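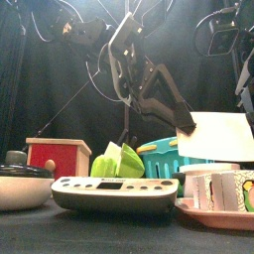 April, day two with the Pramus fingers

Kettle on, shoes off, brain still fizzing. I've been at the bench since lunch and I want to get this down before I forget which finger did what.

So, the Pramus set went on the arm yesterday evening (138 grams lighter than the old Lowther pair, which I did weigh, because I'm like that) and today was cards. Flat, stiff, white, horrible cards. The Lowther fingers are lovely on anything with a bit of body to it, but ask them to deal with a flat card and they shove it across the cloth like a cat with a bank statement. The Pramus ones are open triangular frames that come down to a blunt black tip, and I'd been rude about that tip all week. Too blunt, I said. I take it back! By the corner is the way to do it. Up it came, a bit on the tilt, over the top of the pink plate and the speckly box, and I made a noise that I'm glad there's no recording of.

I left the table crowded on purpose. The pot with the black lid, the little drawer box with the red front, the toy greens, the teal basket, all of it. Grelteo's demo video has one lonely block in the middle of a bare desk and I've never trusted it. If a finger can't get about among ordinary clutter I don't want to know how well it does without any.

Final tally for the cards: 77 clean lifts with the Pramus set before I stopped for a biscuit. I didn't bother finishing the Lowther run. It was making me sad.

Grumbles, then. The cables. They loop round the wrist in great big arcs and I'm forever waiting for one to catch on something -- I've tried clips, I've tried tape, and every tidy arrangement pulls tight as soon as the wrist rolls over. Also the little screws on the finger plates want checking after every long run. I found 2 of them backing out at teatime and one was nearly in the basket.

The second arm's camera is better for being moved higher up, I think. The black cloth behind everything helps no end, but the light from overhead still bleaches the top of the view, and a white card under a bright lamp is not a kind thing to ask of any camera. I turned the exposure down and it sulked. Will try again with the lamp further back.

Still haven't opened the Gundby controller. It claims 3,000 updates a second and I can't think what I'd do with them all, but it's sitting there in its box looking at me.

Tomorrow: the drawer. That round wooden knob is going to be a pig for a blunt tip, so I might swap the Lowther pair back on for it -- or have a go with Pramus first, just to see. Must buy more thread lock. And biscuits.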